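Manipuler le souple : une matinée de démonstration à Umholm

À l'atelier d'Umholm, les visiteurs sont reçus à neuf heures et la première consigne concerne les téléphones : sonneries coupées, flash désactivé. La lumière compte ici plus que dans une cellule de soudage. Les caméras de poignet travaillent à courte distance, sur des matières claires qui saturent vite, et un éclair parasite suffit à fausser une série d'essais.

La journée portes ouvertes de février était consacrée à un seul sujet, la préhension d'objets textiles par un bras à pince parallèle. Pas de convoyeur, pas de palettisation, pas de bras de grande taille soulevant un bloc moteur. Le programme distribué à l'entrée tenait sur une page et annonçait des sacs, des pochettes, des câbles et des boîtes, manipulés sur un plan de travail ordinaire.

Le problème est connu de longue date dans la profession. Un objet rigide possède une géométrie que l'on peut modéliser une fois pour toutes ; sa pose se résume à six paramètres. Une poche en tissu n'a pas de pose au sens strict. Elle a un état, qui dépend de la façon dont elle a été lâchée la dernière fois, de son contenu et des plis qu'elle a gardés. Deux prises successives au même endroit apparent ne produisent pas le même résultat.

Katalin Orbán, responsable des essais, a ouvert la séance sans diapositives. Elle a présenté la chaîne de commande telle qu'elle fonctionne aujourd'hui : un opérateur guide le bras à distance pendant la phase d'apprentissage, les trajectoires sont enregistrées avec le flux vidéo du poignet, puis un modèle entraîné sur ces enregistrements reprend la tâche seul. La démonstration alternait les deux modes, et l'écran placé au-dessus du poste indiquait lequel était actif.

Approche à faible hauteur

La première séquence portait sur l'approche. Les doigts descendent près du plan, pratiquement joints, avant toute ouverture. Ce choix a été discuté avec le public : en arrivant doigts ouverts, la pince balaie une surface plus large et risque d'accrocher un textile voisin. En arrivant fermée, elle occupe moins d'espace, mais elle doit s'ouvrir tout près de la cible, avec peu de marge pour corriger.

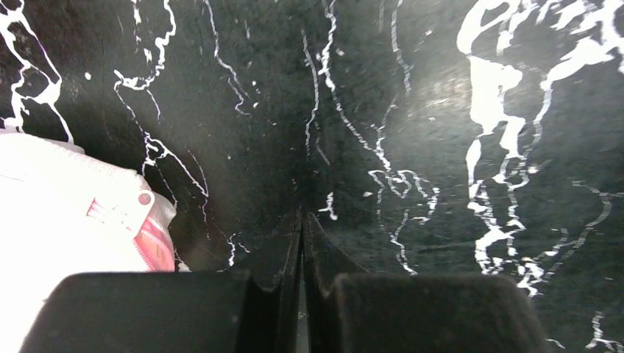
Le réglage de la hauteur reste le point sensible. Trop haut, les doigts pincent du vide au-dessus d'un tissu affaissé. Trop bas, ils touchent le plan et le couple monte dans l'axe du poignet. Jianguo Xiong, qui a écrit le contrôleur, préfère une descente en deux temps : une phase rapide jusqu'à une cote fixe, puis une phase lente arrêtée sur seuil d'effort. La cote de transition est fixée à 40 millimètres au-dessus du plan. Elle l'était plus bas l'an dernier, jusqu'à ce qu'un sac rempli vienne dépasser la marge prévue.

Le plan lui-même a fait l'objet de questions. Son décor imite un marbre noir fortement veiné de blanc, ce qui est un mauvais fond pour la segmentation. Les veines ont des contours nets, un contraste élevé et des formes irrégulières, trois propriétés qu'elles partagent avec le bord d'un tissu blanc froissé. Un participant venu du bureau d'études Plustgate a demandé pourquoi ne pas recouvrir le tout d'une nappe grise. Réponse de Xiong : un modèle entraîné sur fond neutre perd une part importante de sa fiabilité dès qu'on le déplace dans une cuisine ou une buanderie, et c'est là que les clients veulent l'installer. Le fond difficile est donc conservé pendant l'apprentissage.

La couleur aide par endroits. Une fermeture à glissière rose sur une pochette blanche donne au modèle un repère fiable, à condition qu'elle soit tournée vers la caméra. Lorsqu'elle se trouve dessous, il ne reste que la texture du tissu, et la surexposition l'efface en partie. L'équipe a limité le temps de pose des caméras pour conserver du détail dans les blancs, au prix d'un bruit visible dans les zones sombres. Les participants pouvaient comparer les deux réglages sur un moniteur latéral.

Prendre par la sangle

La deuxième séquence concernait les sacs à poignées. La stratégie retenue consiste à ignorer le corps du sac et à chercher la sangle. Une sangle est plus épaisse que le tissu, elle résiste au cisaillement et ses côtes donnent de l'adhérence aux doigts. Elle a en revanche tendance à vriller. Quand la pince se referme sur une boucle déjà torsadée, l'orientation du sac sous la prise devient difficile à prédire, et le dépôt qui suit hérite de cette incertitude.
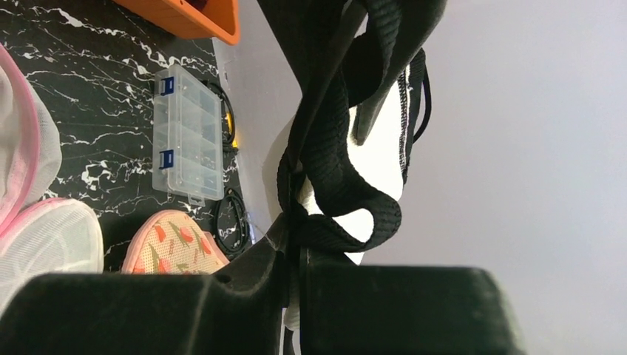

La sangle noire côtelée serrée dans la pince, devant le corps blanc du sac. Sur le plan de travail, une boîte à compartiments transparente et des câbles enroulés.

L'encombrement du plan est voulu. Divina Dizon prépare les dispositions avant chaque série et les consigne sur une fiche, avec un croquis à main levée. Les textiles en filet sont ceux qui lui posent le plus de difficultés. Leur maille laisse passer le fond, si bien qu'une caméra de profondeur à projection de motif renvoie des mesures mêlées : une partie des points tombe sur le filet, l'autre sur la surface en dessous. Le filtrage médian appliqué au départ supprimait les fils avec le bruit. Il a été remplacé par un traitement qui conserve, dans chaque voisinage, les points les plus proches du capteur.

Les câbles constituent l'autre catégorie délicate. Enroulés, ils se comportent à peu près comme un objet compact. Une fois la boucle défaite, l'extrémité libre peut passer sous un objet voisin sans que la caméra le voie, et le bras emporte alors les deux. Le contrôleur surveille pour cette raison l'effort pendant le premier segment de levée. Un écart par rapport au poids attendu provoque une pause, puis une redescente.

Les boîtes rigides servent de contrôle. Une boîte transparente à loquets n'est pas un cas facile pour autant, en raison des reflets du couvercle et du contenu visible au travers. Elle a l'avantage de ne pas changer de forme entre deux essais, ce qui permet de distinguer une erreur de perception d'une erreur due à la matière.

Mesure et protocole

La méthode d'évaluation a occupé la fin de la matinée. Chaque série comprend 100 prises, réparties sur quatre dispositions de départ. Une prise est comptée comme réussie si l'objet quitte entièrement le plan et reste tenu pendant quatre secondes. Le critère est volontairement pauvre : il ne dit rien de la qualité du dépôt, ni de l'état du tissu après manipulation. Suqin Cui, qui dépouille les enregistrements, tient un second relevé pour les prises réussies mais inutilisables, par exemple un sac levé par un pli du fond alors que ses poignées pendent.

Ce relevé n'a pas été communiqué. Cui a expliqué que les catégories avaient été modifiées en cours de campagne et que les premières séries devaient être relues avec la nouvelle grille. La question est revenue deux fois dans la salle, avec la même réponse.

Aiguo Du, intégrateur chez Gilley, a interrogé l'équipe sur la cadence. Le bras présenté n'est pas rapide. Entre l'arrêt au-dessus de l'objet et la levée, le temps passe surtout dans la phase lente de descente et dans la vérification d'effort. Orbán n'a pas annoncé d'objectif chiffré. Elle estime que la vitesse se gagnera d'abord en supprimant les reprises, qui coûtent chacune un cycle complet, et seulement ensuite sur les accélérations.

La discussion s'est déplacée vers les doigts. Ceux du poste sont des pièces en plastique sombre, mates, à bords arrondis, montées sur une interface qui permet de les changer sans recalibrer la caméra. Du souhaitait des extrémités plus fines pour glisser sous un ourlet. Xiong y est opposé pour l'instant : une extrémité fine fléchit, et cette flexion vient s'ajouter à l'erreur de position au moment du contact. Un jeu de doigts intermédiaire, dessiné avec l'atelier Zhong, doit passer au banc au printemps.

La séance s'est terminée par une démonstration libre. Les visiteurs pouvaient s'installer au poste de téléopération, un par un, avec une butée logicielle interdisant au bras de descendre sous le niveau du plan. L'exercice proposé consistait à saisir une poignée de sac et à la reposer du côté opposé. La plupart des essais manqués venaient d'une fermeture trop précoce, avant que le tissu ait fini de s'affaisser entre les doigts. Les opérateurs d'Umholm marquent à cet endroit un temps d'arrêt, que le modèle a d'ailleurs appris à reproduire.

Les inscriptions pour la prochaine session se font auprès de l'atelier. Elle portera sur le dépôt et le pliage, avec le même bras et le même plan de travail.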